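Bench arm checklist: paper handling cells
Jevine workshop, inspection sheet with comments, August issue

Please work through the sheet from the top before the arms are powered, and write something in the comments even when all is well, as a plain tick tells the next person very little. The comments below were added at the last walk-round and I've left them in, partly because they are useful and partly because I'm fond of them.

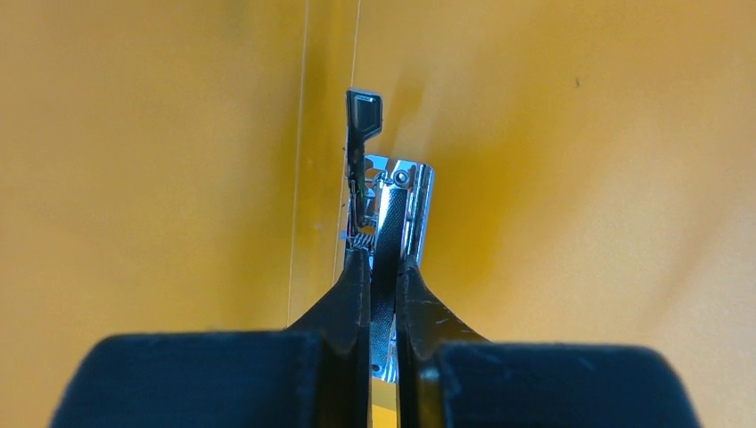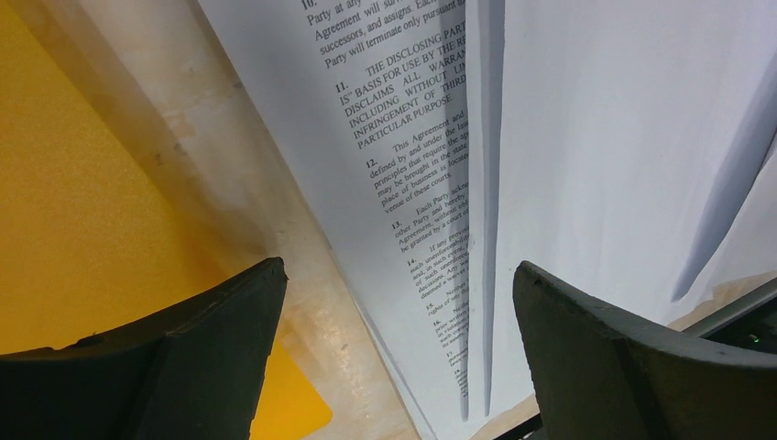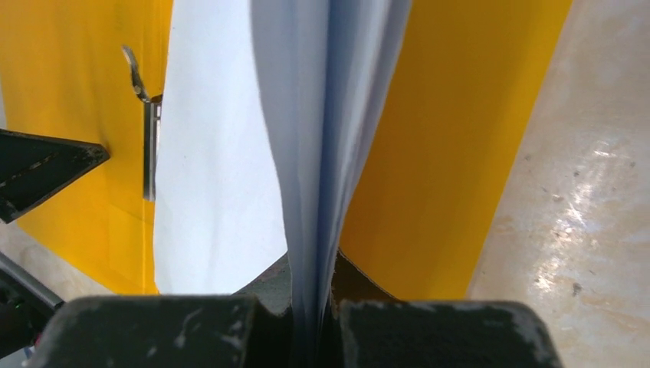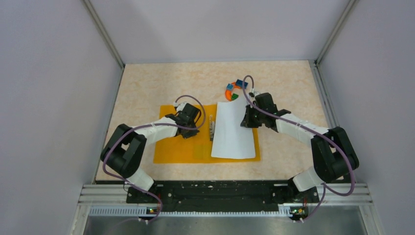 Paper handling at the bench. First three from the wrist cameras, last one from the fixed camera.

SECTION A. BEFORE POWER

A1. Bench clear of mugs, pens, phones and anything else that isn't part of the task.
OK. Toy blocks at the back are allowed to stay provided they are on the layout card. If you add one, add it to the card too, please!

A2. Mat lying flat, corners down, no folds where a finger could catch.
OK. The yellow mat is a good colour for the cameras and shows up dark bits nicely, so do give it a wipe when you see them.

A3. Cables have enough slack for full reach and can't snag on the elbow joints.
OK with comment. The purple cables stand up in a high loop over the grippers, and a loop like that wants watching on the first slow move of the day. Run each arm out to full reach by hand and look at the cable the whole way, not only at the end. On cell 3 the tie nearest the base had slipped and I have moved it back.

A4. Front rail screws tight, arm bases don't rock.
OK. A gentle push with the flat of the hand is plenty.

A5. Lights showing on the small boards under both arm bases once power is on.
OK, green on both sides. If one side is dark, stop there and ring Ninh, who supply the boards and would much sooner have a call than a parcel.

SECTION B. GRIPPERS

B1. Fingers free of cracks, chips and sharp edges.
OK. Light scratches and pale scuffs are ordinary wear and needn't be reported. A crack of any length must be, and so must a nick deep enough to feel with a fingernail.

B2. Fingers wiped down.
Done, though I do wish it were done more often. Paper leaves more behind than you would think, and we have asked for a wipe every 500 cycles. The counter is on the cell screen, bottom corner.

B3. Fingers meet evenly along the gap when closed on the test strip.
OK on cells 1 and 2. Cell 3 was a touch open at the tips, reset and checked again.

B4. Grip force set for the item being held.
Comment. Sprung metal pieces and paper need different settings, and the arm will not work that out for you. Anything with a coil spring or a lever stores a bit of energy, so use the metal setting, keep your face back and wear the glasses. The Bultex glasses are in the left drawer (yes, the scratched pairs have gone at last).

SECTION C. PAPER AND CLIPS

C1. Sheets squared up before the run, no staples.
OK. Curled edges are fine within reason. If a sheet has a hard crease across it, swap it for another.

C2. Printed sheets are practice text only, or have been cleared for use on camera.
Please take this one seriously. The wrist cameras come close enough to pick up whole phrases from a page, and numbered clauses from an agreement can be partly read. Anything carrying a real name, address or price stays off the bench. Ask before you use it, and if there's no one to ask, leave it out.

C3. Clips and other small metal parts returned to the tray and checked against the card.
OK, 53 on the card and 53 in the tray.

C4. Hands stay outside the walls while either arm is live, even to rescue a sheet.
Comment. I know, I know, it's only paper. Press stop, wait for both arms to settle, then reach in. With two arms working towards the same sheet you may be watching one and forget the other entirely.

SECTION D. AT THE END

D1. Both arms parked, grippers open and empty.
OK.

D2. Stop button tested from each side of the bench.
OK. Right hand button on cell 2 is stiff but works. Zakon are sending a replacement, part 11 on their list.

D3. Sheet signed and put in the blue folder by 5.30 pm.
Signed. Cell 2 to be looked at again once the new button is in.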